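THE BENCH CORNER

Quick one this month, the newsletter's late and so am I. Several of you asked what happened to the rod stands after the big clear-out at Kumdale. Nothing bad. They're back on the bench, all of them, just not where you left them.

Short version - the stands with the rounded bases were getting shoved to the back of the shelf and coming down scratched. Long rods, heavy bottoms, narrow shelf. Bad mix. So they live down at table height now, and anything tall gets set out on a soft sheet first. No more dragging them straight across the work surface. The orange top marks if you look at it wrong and we are not repainting it before spring.

For the sheets we went with the yellow-green ones from Grabner. Not pretty. But they lie fairly flat and you can spot a dropped screw on them, which the old black felt was hopeless for. We got 2 to start with. If they hold up we'll get more, if they curl at the edges we'll go back to felt and stop complaning.

A few things to remember when you set up. Lift from the base, never by the rod. Keep the thin ones together so nobody has to reach over a thick one. Leave a gap between the bases, a finger or so, they ring like anything when they knock. And keep the whole lot inside the rails please - last month one was standing half over the side and it took us most of a morning to get the dent out.
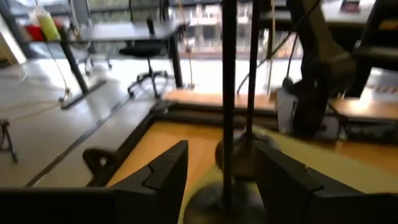
Marit from the Ollarska group wrote back to say she'd go further and put every stand on its own square of cloth, one big sheet just bunches up when you slide anything and then the whole row leans. She also wants the domes wiped before they go away, as fingerprints stay on that dull finish for weeks.

Fair on both counts. Cloth squares are going on the shopping list. Wiping - dry rag only, the rags are in the drawer under the vise. No spray. The spray is for the windows.

Still to sort out: labels. The old tags fell off and the new ones haven't come. Order 514 from Prurberg, if anyone sees a flat box by the door, that's it, please don't put it in the recyling again. Until then use tape and a marker, write small.

Bench is open Monday from 9. Bring your own gloves if you have them, the spare pairs are all left hands.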